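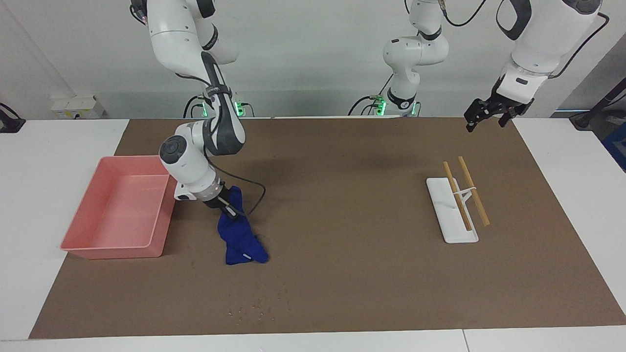

When I came to the workshop in Skestside, Ravindra Malhotra was on his knees behind the table with a torch between his teeth. He was following one cable with his finger. He did not say hello until he had reached the end of it.

The cell is called Tautahi, and it is one of 3 which the small firm Famo keeps running in this building. It has two white arms, a table and a brown mat. Its job is to practise with things from the home: cloths, bins, chopsticks. Ravindra's job is that it can go on practising tomorrow.

"People ask me about the software," he told me. "I mostly think about cables."

He has reason to. Every black cable which goes down to a gripper must be long enough for the wrist to turn, but short enough that it does not catch on the work. In October one loop was too generous and it pulled a connector half out. Since then he moves each wrist slowly through its whole range before the first task, and he watches only the cable, never the fingers. On the forearm a strap holds the rest in place. He tightens it by hand, because with a tool one easily makes it too tight.

The green lights at the arm bases are the second thing he looks at. After that comes the mat. It must lie flat, and its slanted edges must be where they were the day before – he has pencil marks for this under the corners. A mat that has moved by a finger's width can spoil a morning.

The hardest part to keep in order is the meeting of the two grippers. One arm holds an object, and the other must come to it with open fingers, at the right height and from the side. Each arm can be correct when it is tested alone, and still the pair can miss each other. Ravindra repeats this approach 17 times after every repair and writes the result in a paper notebook. The present notebook has 867 lines, and he is rather proud of his handwriting.
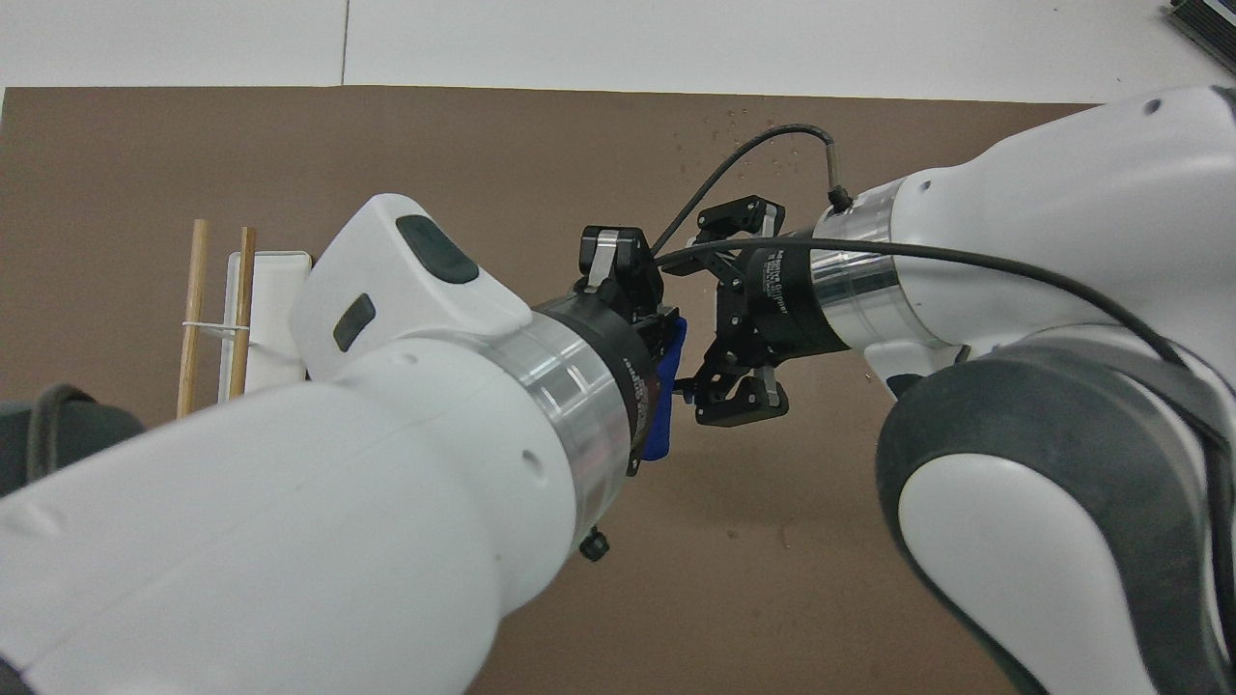
## What is changed, and when

Finger tips are checked after 300 hours of work. Ravindra cleans them with a dry brush, then feels the edges with his thumb. If one tip is worn, he changes both on that gripper. The silver ring at the wrist he leaves alone, unless he feels play when he rocks the gripper gently.

The old parts go to Etorham, where Famo has its store, and are kept there in labelled boxes. I asked him if he ever looks at them again. "Sometimes," he said, and went back behind the table to do the other arm.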